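okay small kitchen thread, because I have finally made peace with the food processor and I need to tell someone

1/ For years I did everything on a box grater. Cheese, carrots, potatoes, my own knuckles. The processor lived in the cupboard over the fridge and I got it down for pie crust and that was it.

2/ Then Marion MacAulay (upstairs neighbor, makes potato pancakes for **20** people every winter like it's nothing) watched me grate one potato and just said "oh honey, no."

3/ So I got it down, washed four years of cupboard dust off it, and went looking for the discs. Mine has shredding slots, the long raised ones, plus a whole field of little round holes. I had always used whichever side was facing up when I opened the drawer. Please don't be me.

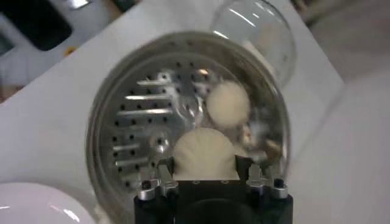

4/ Things I've learned so far! Cold cheese. Like, twenty minutes in the freezer cold. Soft cheese smears all over the metal and then you're picking it out of the holes with a toothpick at 11 at night.

5/ Don't lean on the pusher. I was pressing like I was trying to win something and getting mush. Light hand, let it fall through. Potatoes came out in actual shreds, I was so happy I texted Marion a picture (she sent back a thumbs up, which from her is a parade)

6/ Cleaning: rinse it RIGHT away. Brush from the back of the disc so you're pushing stuff out the way it came in. And please don't drop it into a sink full of suds and then go feeling around for it. Ask my thumb.

7/ Clear lids go cloudy if you scrub them with the rough side of the sponge, so soft cloth, warm water, dry it with a towel. I ruined a lid on my old one that way and I still think about it.

8/ Next up is slaw. Lacey Ashworth swears you can do a whole cabbage in under a minute and I don't believe her, but I've got the cabbage and I've got a free evening

9/ if you have a trick for the last sad little chunk that always rides around on top and never gets shredded, tell me. I've been eating it over the sink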